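Vikdale Library Will Allow Coffee, With Lids

The 84-year-old ban on drinks in the reading room ends in February.

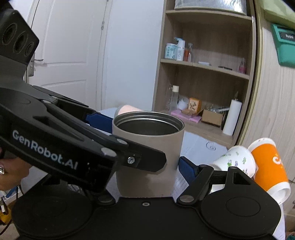

What changes

Insulated tumblers are in. Paper cups remain suspect and must stay in the lobby with their owners. Soup, raised by two residents at the hearing, was ruled not a drink.

Head librarian Aba Antwi said 65 books came back coffee-stained last year, every one of them from somebody's home. The old "No Beverages" sign goes to the local history shelf, where drinks are still banned.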